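The Long Way Back to Kenier
2023-02-15

I should confess that I watched the first two seasons of Kenier on a laptop with a cracked hinge, propped up against a bag of flour, while I was supposed to be baking for other people. It was that kind of show. You didn't sit down to it so much as fall into it on the way to something else, and then it was one in the morning and you were wondering whether the ferry captain had known about the letters all along.

For anyone who missed it the first time (and plenty did, which is how it came to be canceled), Kenier was a comedy of sorts set in a lakeside town of the same name, where the one hotel was always about to close. It ran for two seasons, ended on a slammed door, and went away. The people who loved it kept loving it in a stubborn sort of way. They traded recordings. They argued over whether the night clerk was lying in the boathouse episode. They wrote letters, 3592 of them by the studio's own tally, and I'm told those letters sat in the hallway at Sulico Pictures until somebody got tired of walking past them.

So now there is a third season, eight episodes long, and I have seen the whole thing twice. I was nervous about it. Revivals tend to arrive with everybody standing a little too carefully on their old marks, waiting for the applause, and the first ten minutes of this one had me worried. There's a roll call of familiar faces coming through the lobby doors, each with a pause after it. But then Štěpánka Michalík comes down the stairs in a terrible cardigan, carrying a lamp, and asks who moved her chair, and I felt my shoulders drop.

Michalík created the show, wrote most of it, and plays Mrs. Grandberg, the hotel's owner, who was meant to appear in a single episode and ended up in every one. When I reached her by phone she was making soup and did not want to stop making soup, so we talked over the sound of a knife on a board for most of an hour.

"I said no twice," she told me. "I had finished with them. I thought, they're fine up there at the lake, let them be. And then last December I woke up and knew what was behind the slammed door, and I was so annoyed, you know, because it meant I had to work."

She wrote the new season in longhand at her sister's place, and she's proud of how little of it is about the old one. The hotel finally has guests, for a start. A bus company has changed its route, and a town that spent two seasons begging for visitors now can't get rid of them. The funniest episode, the fourth, is nothing but a breakfast service going wrong: 69 people, one toaster, and a waiter named Maglaya who has decided that very morning to stop apologizing for things. It's played almost in real time, and I laughed until my dog left the room.

The sixth episode is the one that will start the arguments. It leaves the hotel altogether and follows the ferry captain on a day off, going from house to house returning things he borrowed over the years. There's hardly any talk in it. I found it lovely and a bit too long, and a friend whose taste I trust found it perfect and far too short, and we've been going back and forth by text message ever since.

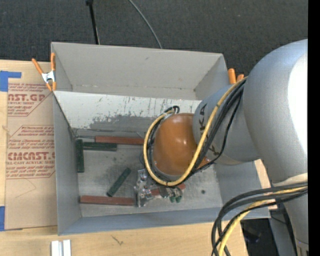

What surprised me most is how well the money, or the lack of it, suits the thing. Michalík told me the whole season was shot for less than the second one cost, with a smaller crew and a lobby rebuilt from old drawings in a former furniture showroom. The producers wanted a crowd of 2000 for the regatta in the finale. They got 200, mostly townspeople who brought their own folding chairs, and she moved the camera down low and put them all on the one dock. You'd swear the whole county had come.

Not everything lands. The new hotel inspector, a smooth young man with a clipboard, is handed a romance that neither he nor the script seems to believe in, and there's a dream sequence in the second episode that I would happily trade for five more minutes of the kitchen. The music is also louder than I remember, and there's more of it – the old show was content to let you listen to a refrigerator hum.

Still, I keep thinking about small bits of it while I'm doing the dishes. There's the way Mrs. Grandberg hands out room keys as though each one were a personal loan, and there's the night clerk, older now and heavier, practicing his welcome to an empty lobby and getting it wrong in a different place each time.

I asked Michalík whether there would be a fourth season. The chopping stopped for a second and then started up again. She said she was sleeping very well at the moment, thank you, and did I know whether you could freeze a soup with potatoes in it. I said I thought they went grainy. She said she'd risk it.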